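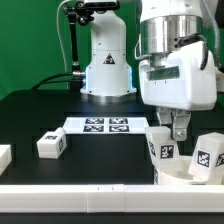 White robot arm on a black tabletop, green backdrop behind.

Sport > Opinion > School Sport

Leave the captaincy until they can shave

By Ekaette Shehu

My nephew's school has announced its cricket captain for the under-11s. There was an assembly. There was a blazer badge. There was a letter home, on the thick paper, informing parents that the boy in question had shown leadership qualities since joining the junior squad, which he did in September, when he was nine and mainly interested in the tea.

I have nothing against the boy. He bowls a decent ball and says thank you to umpires. My quarrel is with the grown-ups, who have looked at a group of children playing a game and decided that what it lacks is management.

Junior sport in our corner of the world used to get by with whoever was loudest. At Forkeck Juniors, where I spent four summers fielding at long leg and learning the names of clouds, the captain was chosen on the walk from the changing hut. Some weeks it was a natural tactician. One week it was me, and I put all the fielders on one side so I could talk to my friends. We lost by 9 wickets and I have never since believed that captaincy was easy. I doubt a badge would have taught me that any quicker.

These days the Goltach Schools League asks for a named captain and a named deputy before the first fixture, and the bigger schools have added a leadership group on top. One of them, Tallura, sends 17 children to away games, and by my reading of the programme 11 of them hold an office of some kind. That leaves six to do as they are told. It must be exhausting for them.

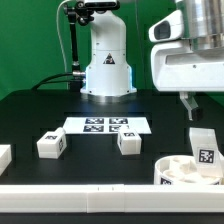 The arm from another view, with part of a second arm at the right.

The argument for all this is that it builds character. Perhaps it does. I have watched a fair amount of under-11 cricket from a folding chair and what I mostly see it build is a habit of looking at the boundary. The captain wants to bring on the spinner. The captain glances at the coach. The coach scratches his left ear, and the spinner stays where he is. If the man on the boundary is making the decisions, I would sooner he wore the badge and let the child get on with his batting.

Then there are the ones who were passed over. At eleven you take an announcement like that as a verdict. A girl in my nephew's year, easily the best reader of a game in the side, gave up asking for a bowl once the names were read out. She assumed the thinking had been allocated. Her mother tells me she has taken up the trombone, so cricket's loss is the neighbours' loss as well.

What I would like is simple and has the advantage of costing no badges. Rotate it. Every child in the squad gets a match in charge, with the coach kept at a safe distance, ideally behind a hedge. Let the shy one set a field. Let the clown find out what it's like when the rest of the side won't stop clowning.

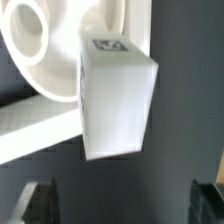 The coaches I have put this to say they would lose matches. They would, too – two or three a season, I should think, including one very silly one. The Cao Cup, which is the height of a milk jug and lives in a cabinet by the school office, might spend a year in somebody else's cabinet. I have tried to picture the lasting harm and can't get past the dusting.

By the time they are sixteen or so it's a different matter. The fixtures are longer, the decisions are real and a side does need someone it has grown used to following. Most of them will know who that is by then, having been captained by everybody else. Print the letter at that point, on the thick paper if you must.

My nephew, I should say, was made vice-captain of fielding. He is 20 matches into his career and has asked me what it involves. I told him to stand at long leg and look thoughtful until somebody moved him.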